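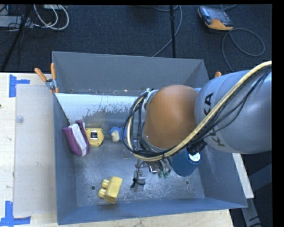
*Sloped sides, scuffs, scratched floor. Finish goals.*

**Topic: Wicking paint vs just buying grey — is anyone still weathering their hoppers?**

**gillg_ho** wrote:

Back at the bench after the December layoff and I have eleven hopper wagons for the Isbridge branch that all look like they left the factory this morning. They are a flat blue-grey, very smooth, very proud of themselves. The real ones spent their lives having rock dropped in them.

The look I want is in the picture at the top. Paint still mostly there on the slopes, one wall gone pale and streaky toward the bottom, and the floor back to mottled metal. My first attempt came out like a wagon with a skin condition.

So far I have tried:

- drybrushing silver on the floor (too shiny, looks like a baking tray)
- chalk scraped off a pastel stick (lovely until I sealed it, then invisible)
- swearing

What are people using for whitish streaks that survive a coat of matte varnish?

Gordon

---

**oriana_j** wrote:

Gouache. White with a speck of raw umber, thinned until you feel a bit silly, pulled down the slope with a flat brush. Let it dry, then take most of it off again with a damp one. The streaks are whatever you couldn't be bothered removing.

Matte varnish will knock it back by half, so go too far first. It's unnerving. Do it anyway.

For the floor, stop using silver. Dark grey, then a graphite stick rubbed on with a fingertip. Graphite gives you that dull metal that catches the light only when you move your head.

---

**Esben Juhl** wrote:

I'll be the one to say it. Leave them alone. At normal viewing distance you can't see the floor of a hopper, particularly a hopper with a load in it, and Gordon, I've seen your layout. They all have loads in them.

---

**gillg_ho** wrote:

> They all have loads in them.

Four of them are running back empty. That's the whole point of a branch line. Stuff goes one way.

---

**Esben Juhl** wrote:

Then weather four.

---

**ronan_mcc** wrote:

Esben's position on weathering has been the same since the old board and I respect it the way I respect the tide.

Gordon, the scratches on the floor want to go in more than one direction. People always drag them lengthwise because that's how the brush goes. Rock doesn't care how the brush goes. I use a scrap of worn-out scouring pad held in tweezers, over dry graphite, and I try to think about something else while I'm doing it. If you concentrate you get a pattern.

Also keep the top half of each slope fairly clean. The wear collects lower down. I ruined a whole rake of Erkari wagons by giving them an even coat of misery from rim to floor, and they looked like they'd been stored in a chimney.

---

**e_arnaud** wrote:

Disagree on the graphite. It migrates. I did a set with it two years ago and there is now graphite on the wagons, on the track, on my cuffs and on one cat. Enamel wash over a flat metallic, then a second flat coat. Slower, but it stays where you put it.

The Wi washes are fine for this, the grey one especially. Don't use the rust. Everyone reaches for the rust. Half the bulk equipment I've stood next to is scuffed to bits and has hardly any orange on it.

Évan

---

**oriana_j** wrote:

> and on one cat

It only migrates if you don't seal it.

---

**e_arnaud** wrote:

I sealed it. I didn't seal the cat.

---

**gillg_ho** wrote:

This is all very useful apart from Esben.

Question about stripping. Two of the bodies already have my baking tray effect on them and I'd like to start over. I have a bottle of Clerimix under the sink. Will it take off acrylic without eating the plastic?

---

**ronan_mcc** wrote:

Test it on the underside first and leave it overnight. I've had no trouble, but I've also only used it on the older, thicker bodies. Wear gloves. Take the wheels out. I'm aware that sounds obvious. I have reasons for typing it.

---

**Esben Juhl** wrote:

Or turn those two into loaded wagons. Glue in some ballast. Done by supper.

---

**gillg_ho** wrote:

I hate that this is a good idea.

---

**oriana_j** wrote:

It isn't, he'll know it's under there. I have a boxcar with a thumbprint inside the roof and I think about it every time it goes past.

---

**gillg_ho** wrote:

Update, 2019-02-14. My wife has pointed out what evening it is, so this will be short.

Wagon 1036 done with Oriana's gouache and Rónán's scouring pad, Évan's grey wash on the floor as a compromise. The streaks are a touch heavy near the bottom corner, but the floor has finally lost its sparkle. I'd call it four fifths of the way there. The two baking trays are getting ballast. Esben may have that one.

Next problem is the rims. Mine are a scale foot thick and no amount of colour is going to hide it. Has anyone filed theirs down without going through the side?

---

**ronan_mcc** wrote:

Once.

---

**e_arnaud** wrote:

Don't file, scrape. Fresh curved blade, inside edge only, stop well before you think you should. I'll dig out my notes after the weekend.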